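Sat 18 November, dye bench

Lovely slow morning with the walnut bath, Fathima's recipe, and I'm so pleased I let it stand overnight (75 g husks to 2000 ml, lid on). Shafiq thinks it's still too red, bless him. I want a brown as deep as the wicker basket, the one with the braided rim.

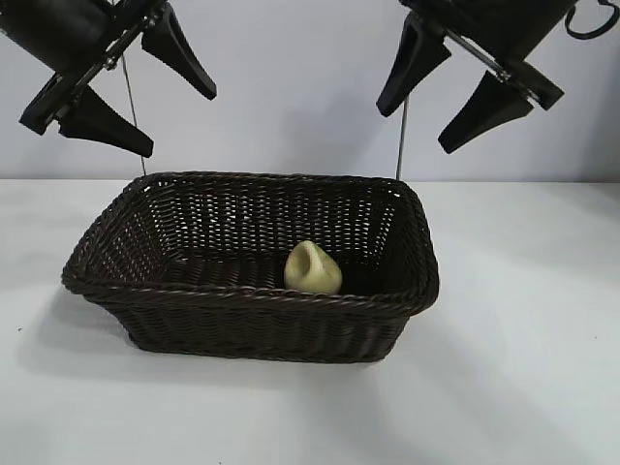

Next soak

Four skeins of the Clirwood wool, 40 minutes at a bare simmer, then leave them in till Fotini comes for her share. Ask Sabina for more alum!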